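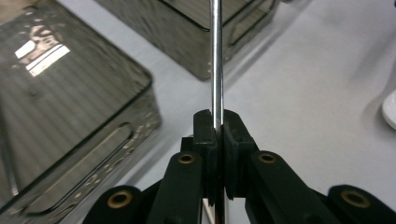 Inicio Taller Notas Archivo Contacto

La varilla que se cayó tres veces

Última actualización: 10 de enero

Desde agosto trabajo en casa con una pinza de dos dedos que compré a Zodmont, y hasta ahora no había tenido con ella un problema que mereciera una entrada. Escribo en español porque es la lengua del taller donde aprendí, aunque no es la mía; pido perdón si alguna frase sale un poco torcida.

La tarea es sencilla de explicar. La pinza toma una varilla de metal pulido de una bandeja de plástico transparente, la pone vertical sobre la mesa blanca y la lleva a la otra bandeja. Con piezas mates lo hace bien. Con la varilla pulida empezó a fallar: la cogía, la levantaba, y a mitad del camino la varilla bajaba entre los dedos, muy despacio, hasta tocar la mesa. Otras veces se inclinaba y caía de golpe. El programa no se enteraba. Seguía hasta la segunda bandeja, abría los dedos sobre nada y escribía en el registro que la pieza estaba entregada.

Esto último es lo que más me preocupó. Una caída la puedo perdonar, pero un registro que miente no. Y hay también una cuestión de seguridad: la tercera vez la varilla rodó hacia mi mano, y yo tenía la mano donde no debía, porque el registro decía que el ciclo había terminado y yo me fié. No me pasó nada. Era una varilla delgada y el brazo se movía lento, pero me quedé un rato sentado mirando el botón de parada, que estaba al otro lado de la mesa.

Primero sospeché de la fuerza. La subí un poco, después un poco más, y la varilla seguía bajando. Luego pensé en la goma de los dedos. La limpié con alcohol, esperé, repetí. Mejoró durante una mañana y por la tarde estaba igual.

Entonces escribí a Teófilo Cáceres, que monta células de Schmieder y tiene más paciencia que yo. Me preguntó dónde leía el programa que la pinza estaba cerrada. Le contesté que en la posición del motor. Me dijo: «Entonces no sabes si hay algo dentro». Tenía razón. Con una pieza ancha, la posición de cierre es muy diferente de la posición vacía. Con algo tan fino, la diferencia es casi igual al juego de las articulaciones, y mi umbral estaba puesto para las piezas anchas desde el principio. Lo había copiado yo mismo de una configuración vieja y no lo había revisado nunca.

Faltaba explicar por qué resbalaba. Miré el contador y la pinza llevaba 4.000 cierres con las mismas gomas. En el manual de Lakus, que es quien fabrica los dedos, el cambio se recomienda antes. La cara de goma ya no era plana: en el centro tenía una zona hundida, y la varilla, al ser redonda, se apoyaba justo allí. Una pieza cuadrada y ancha se apoya en los bordes y por eso no lo notaba.

Lo que he cambiado hasta ahora:

He puesto gomas nuevas en los dos dedos, aunque el derecho parecía menos gastado.

El umbral de cierre es ahora distinto para cada pieza. El programa comprueba la posición dos veces, al coger y antes de soltar. Si el valor ha cambiado entre las dos, se para y no escribe «entregada» – escribe «desconocida», que es la verdad.

La velocidad vertical está más baja mientras lleva la varilla. No me gusta, el ciclo se hace largo, pero la dejo así.

El botón de parada está ahora al lado de mi mano izquierda, y no meto la mano en la mesa con el motor alimentado, diga lo que diga el registro.

Queda una cosa que no entiendo. Con las gomas nuevas la varilla ya no baja, pero a veces gira un poco sobre su eje durante el traslado. Para mi tarea no importa, para otra podría importar mucho. He pedido a Plunik unas puntas con una ranura en V, para que la varilla tenga más líneas de contacto. Todavía no han llegado. Si alguien ha usado unas parecidas con metal pulido, le agradeceré que me escriba antes de que empiece a taladrar los soportes.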